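From: Iddrisu Dramani
To: Kuven Street Shared Garden and Shed list
Date: August 10, 2023
Subject: Re: Re: The string question, again

On the subject of twine, Appiah wrote:

> Can someone please tell me what the policy is on the twine. I went
> to the shed to tie up my tomatoes and there were four open balls,
> all of them tangled into one another, and a new one still in its
> wrapper that somebody had put on the high shelf, presumably to keep
> it from people like me. I used my bootlace. I am not proud.
>
> Also, do we have a colour preference? The green stuff disappears
> into the plants and I have twice cut through a stem looking for it.

Dear Appiah, and everyone else who has written to me privately about twine, of whom there are more than I would have guessed,

There is no policy. There was one in 1974, when the garden started, and I have the sheet of paper it was typed on. It says members will supply their own string. It also says members will not keep geese, so you can judge for yourselves how closely we have followed it. (The geese left in January. I am told they are happy in Dorkano.)

What we have had since is custom. Custom says that whoever finishes the ball buys the next one. The flaw is that a sensible person will never finish a ball. They will leave an arm's length on the core and open another, and in this way we have arrived at four open balls and a bootlace.

I priced the alternatives at Gramar on the weekend. The jute comes in 600 metre spools and the sisal in 1000, and the sisal is the better buy if you don't mind your hands smelling like a feed store until supper. I minded, but I bought it. It's natural coloured, so it shows up against the leaves, and it can go in the compost with the vines in the fall. The green plastic stuff can't, and I spent a good part of last October picking it out of the heap with a fork, so I'd be glad to see the end of it.

I've also been looking at something to keep it all in. Grey with a red-orange handle, and plenty of small round holes: 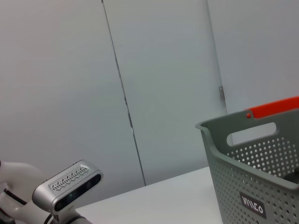
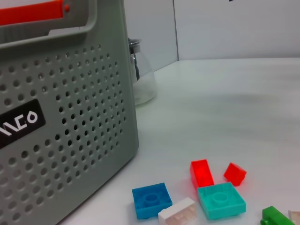 Since three of you have already asked me the same thing in the parking lot: can you tie peas and tomatoes with the same twine?

You can, but not with the same knot. Peas want a loose zigzag between the stakes that they can climb by themselves. Tomatoes want a figure eight, crossed between stem and stake, with enough slack to fit a finger through. A tomato stem thickens a good deal by September, and a snug tie in June is a tourniquet by Labour Day.

As for how much to cut, 10 inches does a single tomato tie with enough left over for a bow. I recommend the bow. I know the reef knot has its supporters on this list, and I have read all of their emails, including the one with the diagram, but a bow comes undone in the fall with cold fingers and a reef knot doesn't.

Scissors are another matter. There were two pairs on the nail at the start of the season and now there is a nail. If you have a pair at home with a dab of yellow paint on the handle, nearly everyone will be pleased to see them back, and I won't ask where they've been. Please don't substitute the good secateurs. Sisal is hard on the blade and sharpening isn't free.

The spool will be in the shed by the time most of you read this. Pull from the centre, please, and leave the outside alone.

I will take up the matter of the hose in a separate message, once I've calmed down.

Iddrisu
Plot by the gate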